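Equipment Planning Group — Minutes of the July Meeting
Skenness Household Automation Project

Present: Yetunde Balogun (Chair), Eleri Cadwaladr (Minutes), representatives of the Manipulation Team, the Data Collection Team and Facilities.
Apologies: Purchasing Office. Written comments were received in advance and are noted under item 4.

1. Minutes of the previous meeting

The minutes were approved with one correction. Under item 6, "replacement arm" should read "replacement arm mount."

2. Task under review: bottle refilling

The group considered which equipment is needed for the refilling task in the coming budget year.

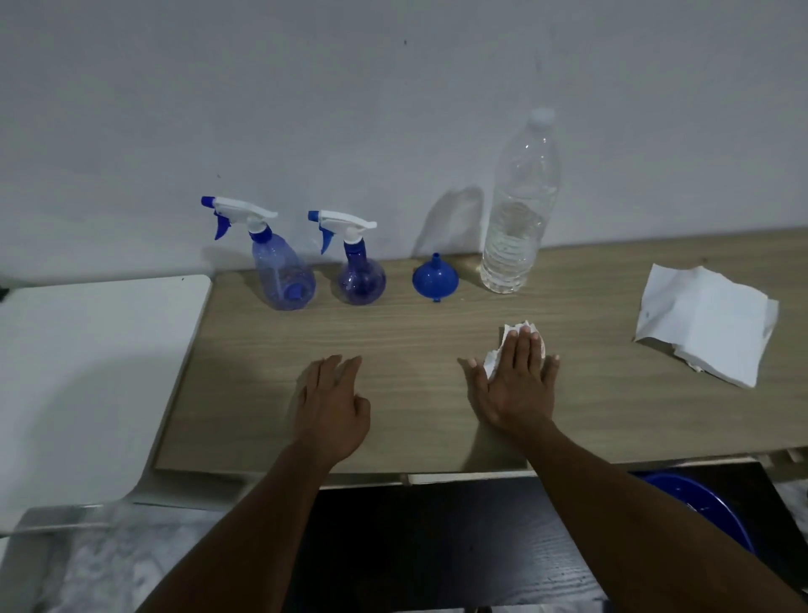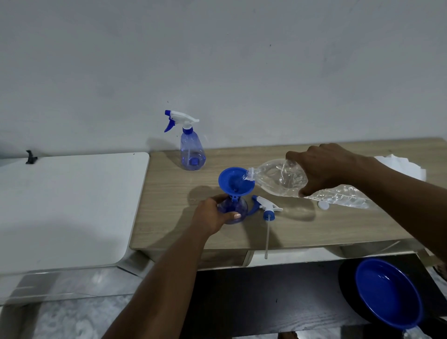 Desk setup for the refilling task, with spray bottles, blue funnel and water bottle.

The Manipulation Team reported that refilling is the first task on the list in which both hands must work together throughout. One hand steadies the spray bottle while the other tips the water bottle over the funnel. The team asked that the two-arm station be given priority over the second single-arm station that was penciled in last spring.

The Chair asked whether the task could be split so that a clamp held the spray bottle. The team replied that a clamp had been considered and would be acceptable for early trials, but that the project plan calls for the task to be done on an ordinary desk without fixtures. It was agreed that a clamp may be bought from the small tools budget and that it should not be treated as a substitute for the second arm.

Removing and refitting the trigger head was discussed at some length. The present grippers have flat fingertips, and the team expects difficulty with the screw collar. The long dip tube also has to be guided back into the neck before the collar can be turned. Two fingertip designs are being compared — a ridged rubber pad and a softer molded tip. No decision was requested at this meeting.

3. Two-arm station

Two proposals were before the group.

(a) Amadau. A complete station with both arms, controller and stand, delivered assembled. The quotation includes on-site setup and one day of operator training. Delivery would be in October.

(b) Fekete. Arms and controller only. The stand would be built in the Facilities workshop. The purchase price is lower, but the quotation excludes training, and the first service visit is charged separately.

Facilities stated that the workshop could build a stand but could not promise it before November, as the bench replacement program is already behind. The Data Collection Team preferred the Amadau proposal on the ground that the arms can be guided by hand during demonstrations. The Manipulation Team had no strong preference and noted that either arm can lift a full water bottle at the reach required.

Eleri Cadwaladr pointed out that neither quotation says who pays for return shipping in the event of a fault during the first year. Both firms are to be asked for this in writing.

Agreed: To recommend the Amadau proposal, subject to a written answer on return shipping. If the answer is unsatisfactory, the item will come back to the group before any order is placed.

4. Spill protection

The Purchasing Office had asked in its written comments whether work with open water near powered equipment was covered by the existing risk assessment. It is covered for the single-arm station only. Facilities will extend the assessment before the new station is switched on.

The following were approved:

Splash covers for both wrists of the new station.
A raised cable channel along the rear of the stand.
A residual-current outlet at the station position.

A drip tray under the work surface was requested and deferred. The Chair wished to see whether it would get in the way of the operator's knees.

5. Consumables

The Data Collection Team presented its estimate for the first collection period. The plan calls for 800 recorded refills by human demonstrators, to be followed by robot trials on the same objects. Bottles are handled many times and the triggers wear out. The team requested 80 spray bottles in at least 3 body shapes, with matching spare trigger heads, and a supply of funnels in more than one color.

The Chair asked whether the quantity could be reduced. The team answered that about a quarter of the bottles would be held back for testing and never used in training, and that the remainder would be in regular use. The request was approved as presented. Jernia was named as the supplier for bottles and funnels, under the existing account.

Paper towels will continue to be drawn from general stores. The team was reminded to sign for them.

6. Head-mounted cameras

The current cameras will be kept for another year. One mounting band is to be replaced. A request for a second wrist camera was withdrawn by the Manipulation Team until the new station is in place.

7. Budget position

The Chair reported that the station, spill protection and consumables can be met from the equipment line, leaving a reserve of 5 percent. The reserve is lower than in past years. Members were asked to bring forward any further requests before the September meeting so that they can be ranked together.

8. Actions

Yetunde Balogun: write to Amadau and Fekete about return shipping.
Facilities: extend the risk assessment; price the outlet and the cable channel.
Manipulation Team: report on the two fingertip designs; buy one clamp.
Data Collection Team: send the bottle list to the Purchasing Office with body shapes marked.
Eleri Cadwaladr: circulate the revised equipment line.

9. Next meeting

September, in the small conference room, at 10:30 a.m. The meeting closed at 12:15 p.m.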